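Tamska stool with the screw-in legs: does it hold up?
Posted Tuesday by dullchisel in Small Furniture
Last updated: May

dullchisel:
I bought the Tamska plastic stool from Allham for the hall, mostly so I can sit down to take my boots off. The box says no tools, no screws, rated to 40 stone. I don't believe any of that last part. I have never seen a plastic thread that didn't go sloppy sooner or later, and this whole stool depends on four of them. You push the end of the leg into the corner of the seat, turn it, and that's meant to be it. No locking pin and no metal insert that I can find. Before I start sitting on it every morning I'd like to hear from people who've had one longer than a weekend. The instructions are drawings only and they don't say how tight is tight. The ridges on the end look nice and even, but so do the ones on a soda bottle.
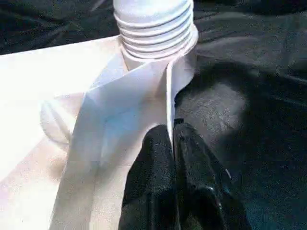

moth_and_rust: Mine's been in the bathroom for two years and the legs have never moved. Bottle caps get opened and closed a hundred times. You screw a stool leg in once. I think you're worrying about the wrong part.

dullchisel:
Two years of what, though? If it holds a towel and a plant, that doesn't tell me much. I'm a big guy and I sit down hard.

moth_and_rust:
Two years of my teenagers. They don't sit down on it, they drop.

ferncase:
Check the rating again, dull. Mine says 40 kilos. If yours really says stone, I'd like to see that box.

dullchisel:
OK, I went and looked and you're right, 40 kg. That's worse! That's a child's stool. Allham has it listed under "everyday seating" with no age on it. So now I don't trust the box or the store.

tubb:
Ratings like that are lawyers talking. Hallgrímsson used to sell one that was the same to look at and the sticker said something completely different. I wouldn't stand on either.

ferncase:
A rating isn't "lawyers talking" just when you don't like it. If the maker says 40, then 40 is what you get to complain about when it breaks. Anything over that is your own experiment.

dullchisel:
For what it's worth I put the thing together last night. It went up faster than I expected, and I'll give them that much. Two of the legs went in smoothly and two felt gritty for the last turn. I took the gritty ones out and started them again by hand, backward first until I felt the thread drop, and they went in better. 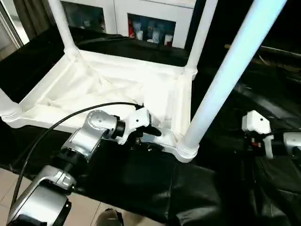
My real complaint is with the seat, and I hadn't thought about it until I was working on the bottom of it. Plastic seats sag in the middle long before the legs give up, and the thin ones go white along the bend and then crack. I'll admit they made some effort on this one. Flip it over and the underside is a shallow tray with ribs running on the diagonal, and there are molded rings where each leg meets its corner. That's better than a flat sheet. I still want to know how thick those ribs are, and the product page has nothing on it.

K2tog:
The ribs are fine. What goes is the corner. I had a Plarside step stool with the same kind of screw-in legs, and the socket split on the side where the leg leans out. The thread was perfect the day I threw it away.

moth_and_rust:
Did you drag it? Dragging a stool by the seat bends every leg sideways. Ours gets picked up.

K2tog:
Everybody drags stools. If it can't be dragged it's not a stool.

tubb:
Agree with K2tog, and I don't agree with K2tog often. Also, start each leg dead straight. Cross-thread plastic once and you've cut yourself a new thread, a bad one. I stand over it with the seat bottom-up and look at the leg from two sides before I turn anything. 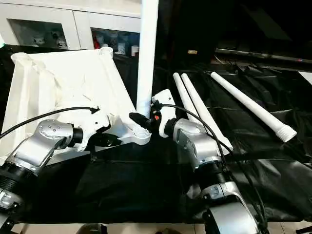 Threaded end at the corner socket, other tubes set to one side.

dullchisel:
Straight is easy to say. With the seat panel tipped up the socket is tipped too, so "straight" means straight to the socket and never mind what the table is doing. I lay the seat flat for that reason. I'm keeping it for now, but it's going to be a boot shelf until I've seen the corners after a winter by the door.

COMMENTS (3)

oldvarnish
Read the whole thread and still don't know if I should buy one. Pass, I guess.

jaybird_lane
The Allham reviews page claims 3,000 happy customers. Happy on what day? Ask them after a year.

ferncase
For the person who messaged me, yes, the legs come back out. Mine were stiff, but they came out by hand.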